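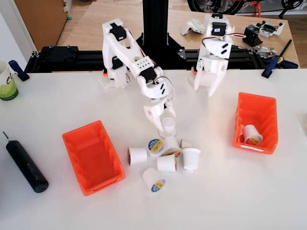
My two arms live in the back room of our apartment in Kaltville, and for nearly all of this year they did the same small job. They pick up used coffee capsules from the table and put them in the orange bins. It is not a useful job. I chose it because the capsules cost me nothing, they are light, and they roll away when the gripper is wrong by a few millimeters, so I learn very fast when something in the machine is not good.

In August the machine was not good. The right arm began to miss. At first it was one capsule in many, then it was every second one, and always it closed its fingers a little bit too far to the left. The left arm also had a problem, but a different one, it made a small shaking at the elbow when it stopped above a capsule. I had changed nothing in the program. So I took the screwdriver and started from the table and went up, and I want to write down what I did, for myself in the winter and for the two or three people who wrote to me about the Kuruc page.

(Kuruc is the name I gave to the setup. It is also the name of the folder with the printed parts. The folder is still not tidy, I am sorry.)

First the clamps. The aluminum rail carries both arms, and it is held to the table by two blue bar clamps, one at each end. I pushed the rail with my hand and the right end moved. Only a little, but the arm is long, and a little at the rail becomes much more at the fingers. I think this happened slowly, from the arm swinging out and coming back many hundred times. I opened both clamps, cleaned the bottom of the rail and the table under it with alcohol, and put a strip of thin rubber between. Then I closed the left clamp, measured from the rail to the table edge at both ends, corrected, and closed the right clamp. If you close both before you measure, you will do it again.

After this I put pencil marks on the table at both ends of the rail. They are very small marks but they are the best thing I did all month.

Second, the post. It stands in the middle of the rail, and there is a corner bracket at the foot. One screw in the bracket was loose. I took out the screws one by one, cleaned them, put a drop of the blue thread lock, and tightened them again. With the electric screwdriver I go only until the screw touches, and the last part I do by hand. Before, I did everything with the motor, and I broke two printed bases in this way. The plastic gives no warning. It makes a tick and then you are printing again for 7 hours.

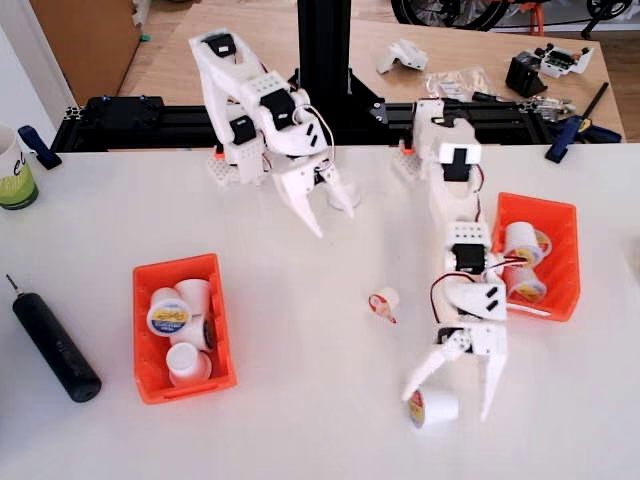 Last changed: August, 9 in the evening (added the part about the elbow cable)

Third, the zero positions. Every servo has a position which the program believes is the middle, and when you take an arm off the base or change a horn, this is no longer true. I did the right arm from the shoulder to the fingers, in this order, because an error in the shoulder hides all the others. I made a simple jig for it from cardboard and later a better one from plastic. The arm is folded against the jig, I switch the torque off, press each link gently until it touches, and save the numbers. For each joint I repeat this 6 times and take the value which is in the middle. Some people do it once. My servos are cheap ones from a shop in Wustemholm and they have some play in the gears, so one time is not enough for me.

The shoulder was wrong by almost two degrees. The others were fine. So for weeks I had been correcting the gripper in the program for a mistake which was at the other end of the arm.

When the numbers were saved I tried the far reach, where the right arm stretches to the front of the table. This is the worst position for it, all the weight hangs on the shoulder. It can hold a capsule there now, but it holds it at the end of a finger and a bit tilted, and I would like it deeper between the fingers. I tried to move the target 6 millimeters forward and this was too much, the finger pushed the capsule away. Half of it seems better. I will leave it like this for now.

The left arm and the shaking. I suspected the elbow servo and I had already a new one on the bench. Before changing it I moved the elbow slowly by hand with the power on, and the shaking came and went when I touched the wires. They make a loop outward at the elbow, and the plug sat not completely in the socket. I pushed it in, and I put a little hot glue at the side so that it cannot walk out again. The loop must stay big. In spring I made it short and pretty with a cable tie, and the arm pulled its own plug out on the first day.

The new servo is now a spare, which is also nice.

Some smaller things I did on the same evening:

Wiped the inside of the gripper fingers. There was old coffee on them, and it was like sugar, sticky.
Washed the bins.
Sorted out crushed capsules. A crushed one is harder to grip, and I do not want to blame the arm for it.
Wrote the new zero numbers on paper too. The last time I had them only on the computer, and the computer died.

What I did not solve is the noise in the right shoulder. It is a dry sound when the arm comes back up from the front. A man on the Brondden forum wrote that I should open the gearbox and put new grease, and another man wrote under him that I should never open it. I ordered the grease. When it comes I will try it first on the old servo from the box of dead parts, and I will write here how it looked inside.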